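Robotics open day at Gotadstead, quick notes before I forget it all

Typing this on the train home so excuse the spelling. Sunday, early start, Gotadstead Technical School, the spring open day. I went for our club at Kekby, we want to run an arm project next term and I'd been told theirs was the one to see.

Parking bad. The lot by the gym fills up by ten, use the one behind the bus station and walk. Entry free, coffee not. Sign-in table ran out of name badges so half of us had masking tape.

First stop, line followers in the gym. Loud. 17 teams, most from the middle schools near by, best of three runs on a black tape track. The track had a nasty kink after the ramp and it ate nearly everyone. Team from Anitz took it with a very ugly car, slow as anything, never once left the line. Good for them. My own notes from this part are mostly arrows. Main thing: they give each team 60 seconds to fix the car between runs and no laptop allowed. Stealing that rule.

Then upstairs to the arm class. This was the reason for the trip so I stayed almost two hours and missed the drone thing completly. Sorry to anyone who asked me to film it.

The class is run by Ivars Adomaitis. Talks fast, draws on everything. Second-year students, one afternoon a week, and the whole year goes into a single project: teach a pair of arms to pick up alphabet blocks and set them down where you want. Sounds small. Isn't, going by the board of failed ideas on the wall. They started in the fall with foam balls and gave up, the balls kept squashing and the students kept arguing over what counted as a pick.

How they work: one student drives, one watches the wrist view on a laptop and calls out, one writes the log. Swap every ten minutes. The log is on paper, in a fat green binder, and Ivars won't let them type it up until the end of the month. 3,406 tries in there by April, good ones and bad ones both. A girl with the binder let me read a page. "Too high." "Too high again." "Got it, wrong block."

Asked about budget. The school put in 400 for parts this year and the rest came from Ozoliņš, the hardware store in town, who also lent the clamps. Printed parts are done in-house, two printers, one of them always down. I asked what breaks most and got three answers at once: screws working loose, cables, people leaning on the table.

Cables are worth a note. They leave big loops on purpose so the wrist can turn without tugging. We had ours zip-tied flat last year and pulled a plug out the first day. So, loops.

Also the light. Overhead lights on that table throw a shine in the wrist view and the students said it messes with them in the afternoon. Somebody has taped paper over a window. They want a cloth for the table but Ivars likes the wood, says they should learn to deal with it.

Pics from the block table:
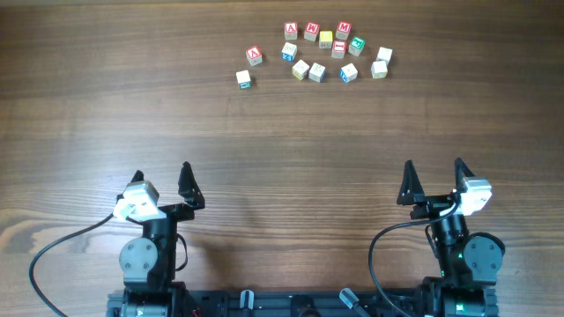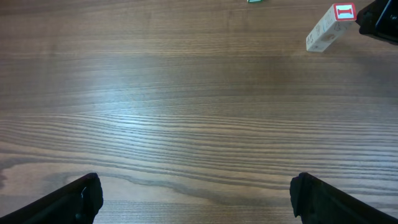

Letters, then the head camera and a wrist one again.

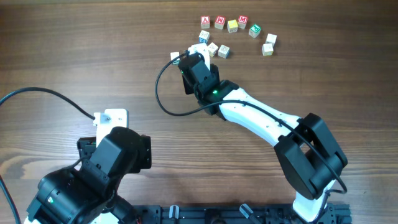
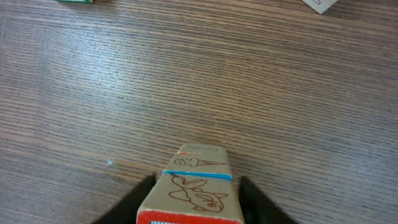

Visitors could have a turn at driving if they queued. I queued. Terrible at it. Depth is the hard part, you think you're over the block and you're a good inch short, and a twelve year old behind me was already sighing. She got hers second try.

Talked to Ivars a bit more while they packed up. He'd start a new club with one arm only and add the second after winter, two at once means two students bumping elbows and nobody looking at the log. Also said don't let them choose the first task, they'll all choose stacking. He has a worksheet for the first six weeks and will send it, I gave him the club email, so whoever has the password please check it.

Lunch was soup, fine. Missed the award thing at the end becuase of the train.

For our meeting:
- one arm first, table by the wall so no one leans on it
- paper log from day one
- buy blocks, the cheap mixed kind
- ask Ozoliņš if they'd lend clamps to us too, I'll call
- 60 second rule for the line cars

Who wants to come with me next year? Can fit four in the car if the train is like this again. Standing since Anitz.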